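Inicio | Guías | Habitaciones | Lavandería | Contacto

Doblar sobre la cama: notas del cuarto de Plirau
Agosto — por Sofia Bettencourt

Hola. Si has llegado a esta carpeta es porque te toca cuidar el cuarto de atrás de la casa Plirau, o porque Lemlem te ha mandado el enlace sin explicarte nada (lo hace con todo el mundo). Soy Sofia, llevo la ropa y las camas de la casa desde hace bastante, y esto es el README de la carpeta "cama-doblado". Lo escribo como lo contaría en la cocina, así que perdón por el desorden.

## Qué hay en la carpeta

- `cama/` — fotos de la cama y de la ropa encima.
- `doblado.md` — los pasos, en corto, para quien no quiera leerme.
- `lavados.csv` — la lista de lavados. La empezó Dagim Tilahun y la sigo yo, con menos letra bonita.
- `pendientes.txt` — lo que falta por comprar o arreglar. Míralo antes de escribirme, por favor.

El inventario general de sábanas no está en esta carpeta, está en la de Yilma. Lo digo porque ya hubo un lío con eso: Farzana Jayasinghe se pasó una tarde entera buscándolo entre las fotos.

## El cuarto y la cama

La cama es grande, de las que ocupan medio cuarto, y está pegada a la pared. Eso tiene una ventaja enorme para doblar (¡una superficie lisa a la altura de las manos!) y un inconveniente también enorme para hacerla, que es llegar al fondo. La bajera beige que usamos ahora mide 200 de largo y le va justa. Si tiras demasiado de un lado, se levanta del otro, y luego salen esas arrugas largas en diagonal que no hay quien quite sin volver a empezar.

Mi manera: primero las esquinas del fondo, subida de rodillas al colchón, y después las de delante. Selamawit Shiferaw lo hace al revés y le queda mejor que a mí, pero es que ella tiene los brazos larguísimos. Prueba las dos.

El cabecero gris es tapizado y coge pelusa como si le pagaran por ello. Cepillo seco, siempre hacia abajo. Una vez le pasé un trapo húmedo y me quedó un cerco que tardó semanas en irse, así que nada de trapos.

## Antes de doblar

Despeja. Ya sé que es lo que dice todo el mundo, pero en esta cama se acumulan cosas con una facilidad pasmosa: el calcetín sin pareja, el pañuelo de papel, los juguetes pequeños. Yo lo arrimo todo al cabecero y trabajo en la parte libre. No es muy elegante — Dagim prefiere una caja a los pies —, pero si lo guardo todo cada vez, no doblo nunca.

Los calcetines sueltos van a la bolsa de red que cuelga detrás de la puerta. Cuando la bolsa está llena, se vacía encima de la cama y se emparejan de una sentada con la radio puesta. Los pañuelos, a la basura, no al bolsillo; de ahí van a la lavadora y ya tenemos la fiesta montada con la ropa oscura.

Y con la tela azul, lo primero es extenderla:
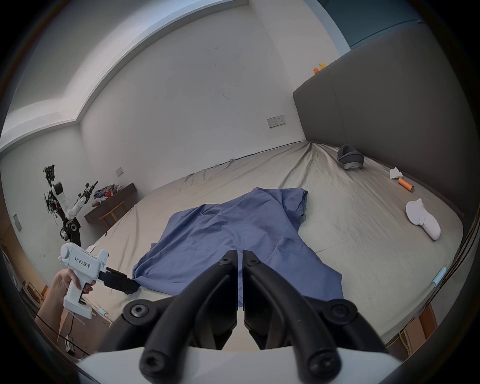
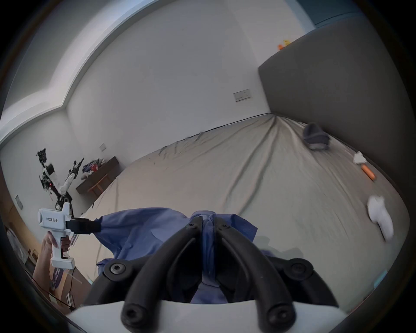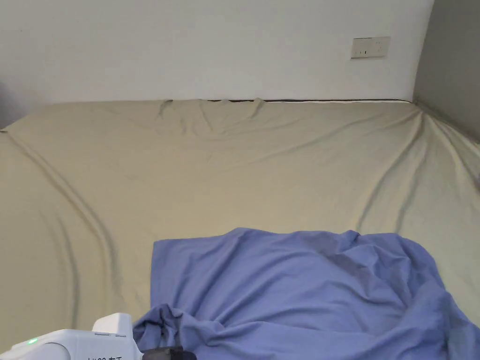 La tela fina pide paciencia. Mis pasos, que son los mismos de `doblado.md` pero con más palabras:

1. Suelta la prenda sobre la cama y busca un borde recto. Si no encuentras ninguno, sacúdela una vez en el aire y vuelve a soltarla.
2. Coge el borde por dos puntos y sepáralos hasta que se tense un poco. Un poco, no tanto como para deformarlo.
3. Alisa desde el centro hacia fuera.
4. Dobla por la mitad a lo largo, y otra vez si la prenda es ancha.
5. Dobla a lo corto hasta que te quede del tamaño de la balda, que en este armario es de 50 de fondo. Si sobresale, la puerta no cierra y se pilla la tela.

Entre el paso tres y el cuatro es cuando todo se tuerce. A mí me ayuda fijarme en una sola esquina y olvidarme de las demás, ya las igualaré luego. Farzana dobla en tercios y le queda un paquetito precioso (de tienda, vamos), pero no cabe en vertical y acabamos teniendo dos sistemas en la misma balda. Mientras no lo hablemos, en este cuarto se dobla por mitades.

## Lavado

Lo azul va con lo azul, a 30... no, perdón, en el programa corto de esta máquina, que no deja elegir y marca 26 minutos. Es suficiente. El detergente es el Rindolance de la botella grande. El suavizante Fuvulero lo dejé de usar en las bajeras porque me daba la sensación de que resbalaban más en las esquinas; puede que sean manías mías, Lemlem Dinsa dice que sí lo son.

Las bajeras beige, aparte y del revés. Se tienden por el lado corto. Tengo 2 y se van turnando, así que si encuentras una en el tendedero, la otra está puesta, no te vuelvas loca buscándola.

Planchar, no plancho. Si alguien quiere planchar, la tabla está en el pasillo y tiene toda mi admiración.

## Cosas que todavía fallan

La bajera se sale de las esquinas del fondo. Lemlem propuso unas pinzas elásticas de las que cruzan por debajo del colchón y están apuntadas en `pendientes.txt`. Calculo que harán falta unas cuatro.

Tampoco tengo claro dónde guardar las mantas finas en verano. De momento están en el altillo, en su funda, y para bajarlas hay que pedirle la escalera a Selamawit.

Si cambias algo de `doblado.md`, pon tu nombre al lado y avísame, que luego lo imprimo para la puerta del armario y me gusta que la copia coincida.

Última actualización: agosto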